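Home Contents Unit 3 Glossary Index

CHAPTER 9
The Countertop as a Work Surface

October 4, 2022
By Chaiwat Yensuk

A kitchen can have good cabinets, a large refrigerator and a new stove and still be a hard place to cook in. The usual cause is the counter. Most of the work of a meal is done standing at one stretch of counter, and if that stretch is covered with jars, mail and appliances, the cook has to clear a space before doing anything else. Over a week that adds up to a lot of lifting and moving.

In Chapter 8 you measured a kitchen and drew its floor plan. In this chapter you will use that plan to decide what should stay on the counter, what should be put away, and where the open work area should be. You will need your drawing from the last chapter, a tape measure and a pencil.

What You Will Learn

After reading this chapter you should be able to:

- name the zones of a counter and mark them on a plan
- sort kitchen items by how often they are used
- place small appliances safely
- choose containers for dry foods that are kept in the open
- write a short clearing routine for a shared kitchen

Words to Know

back row: the strip of counter nearest the wall, used for items that stand in place all day
landing space: open counter next to an appliance, where food or dishes can be set down
prep area: the part of the counter kept open for cutting and mixing
juice groove: a channel cut near the border of a cutting board to catch liquid

A Kitchen on Rakton Street

The Suksawat family has one main counter, 48 inches of it open between the sink and the wall cabinet before anything is set down. Four people use it. In December they kept a notebook beside the stove and wrote down each item that was picked up, along with the time. The two items that appeared most often were the cutting board and the coffee jar. A waffle iron that had stood on the counter all year did not appear at all, and it was moved to the hall closet.

The notebook is a useful method, and you will try a shorter form of it in Activity 9A. The family also found that people put things down in the first open spot they came to. Keys, lunch bags and school papers all landed in the prep area, as it was closest to the door. A tray near the door took care of most of this.

Depth and the Back Row

Standard base cabinets in the United States support a counter that is a little over two feet deep. A cook works mainly in the front part. Reaching past it is tiring, and reaching past a hot pan is dangerous. The strip along the wall is therefore the natural place for canisters, a utensil holder and other things that are reached for quickly and put back. Keep the back row one item deep where you can. When a second row forms in front of it, the items behind stop being used and the prep area gets smaller.

Small appliances are best grouped at one end, close to an outlet. Leave landing space beside a toaster oven, and keep cloth, paper and food packages off the top while it is in use. Check the manual for the clearance the maker asks for at the sides and back.

Figure 9.1. A marble counter with canisters and a utensil holder along the backsplash, a toaster oven and toaster at the left, and a bamboo cutting board in the center.

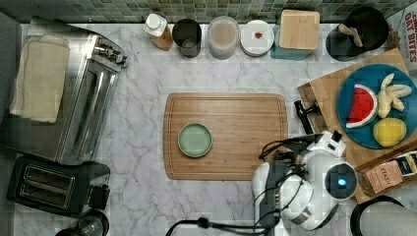

9.1 Sorting by Use

Begin with everything that is on the counter now. Put each item into one of these groups: used every day, used every week, used less often. Work from memory first, then ask the other people in the household, who may disagree with you. Daily items may stay out. Weekly items go into the nearest cabinet or drawer. The rest can be stored in another room if the kitchen is small.

Record your groups in the table on page 1132 of the combined edition, and keep the page for Activity 9A.

Contact | Copyright Nelusum Learning | Back to top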